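Chapter 8
Treaties in Domestic Law

8.1 Two questions, two legal systems

When a state signs and ratifies a treaty, it takes on duties toward the other parties. Whether a person inside that state can rely on the treaty in court is a separate question, and international law leaves most of the answer to each country's constitution.

Take the Allham Convention on River Freight, the treaty used throughout this chapter. Article 20 says that a carrier "shall not be charged a transit fee by any port of a Party." Cikari and Paiva both ratified it. A barge owner, Higinio Meléndez, was charged a fee at the port of Folidville, in Cikari, and asked the local court to order a refund. A second owner, Cor Verhoeven, was charged the same fee in Paiva and made the same claim. Meléndez won. Verhoeven lost, although the treaty text before the two judges was identical.

The difference lay in the constitutions. Cikari's provides that a ratified treaty is part of national law from the day it enters into force. Lawyers call this a monist system. Paiva's constitution says nothing of the kind. Its courts apply a treaty only after the legislature has passed a statute giving it effect, and no statute had been passed. This is a dualist system.

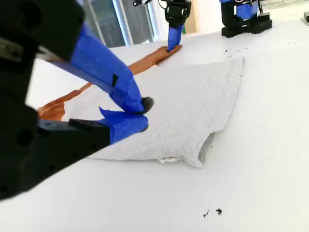
Paiva was still bound by the convention. Its failure to pass a statute was no defense against a claim by Cikari, and a state may not point to its own internal law to excuse a breach. Verhoeven's loss at home and Paiva's liability abroad existed side by side.

Few real systems are purely one or the other. Many monist states ask a further question: is the provision clear and complete enough for a judge to apply without more legislation? If it is, the provision is called self-executing. Article 20 passes this test easily. Article 60 of the same convention, under which the parties "shall endeavor to improve navigation," does not – a court would have no way to decide how much improvement was owed, or to whom.

Dualist courts have softened their position as well. Where a statute can be read in two ways, they often choose the reading that agrees with the state's treaty duties. The rule has limits, and we return to them in section 8.4.

Key terms: monism, dualism, self-executing provision, implementing statute, consistent interpretation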